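Plistulia publishes first results of its household chores trial

Arain, 7/28/24 -- Plistulia today published the first results of Pomeo, its program which asks a simple question: can a machine do the small work of a home or a shop yet? The answer for the moment is "some of it, slowly".

The trial began in April with 12 chores, among them folding towels, filling a shelf and putting toys back in a box. The arms completed four of these chores without help from a person. Two more were completed only when the objects were placed by hand beforehand. Soft things, like towels, remain the most difficult.
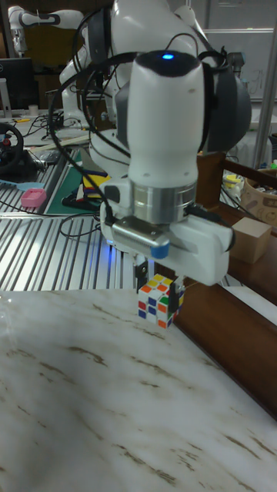 Wisik, the retail partner in the program, replied that a shop cannot wait for a perfect machine, but it also cannot use one that must be watched all the day. The company would like to see shelf filling tested again with mixed goods before it makes any decision.

Plistulia agrees with this remark. The next round will repeat the shelf chore with 77 different articles -- boxes, bottles and bags together. No product is offered for sale at this stage.

The full report can be requested from the Plistulia press office in Arain.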